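3.2 Storage and collection of discarded office computers

Households and small firms in Indari tend to hold on to equipment long after they stop using it. Of the 400 offices that returned our survey in September, most kept at least one desktop computer that had not been switched on in the past year. The usual reasons were worry about stored files and the cost of pickup. Owners in Tsegaye gave the same answers, although they had a drop-off site within 4 km.

Desktop towers make up the largest share of this stock by weight. The steel chassis has a steady scrap price, so local dealers accept a complete tower more readily than a monitor or a printer.
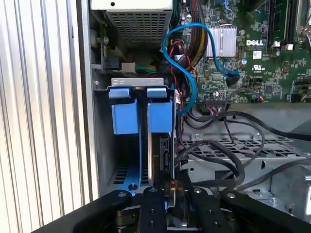 Figure 4. Interior of a Dell desktop tower with the side open.

Collection rates were highest where the town paid for transport. In Gritasach, where pickup was free for the 18 months of the study, offices gave up older machines first and kept newer ones as spares. Vasiliu found a similar order of disposal in her interviews with school purchasing staff. Price had less effect than we expected. Raising the payment per unit brought in more towers during the first weeks, after which the numbers fell back to their earlier level. We return to the question of stored files in Section 4.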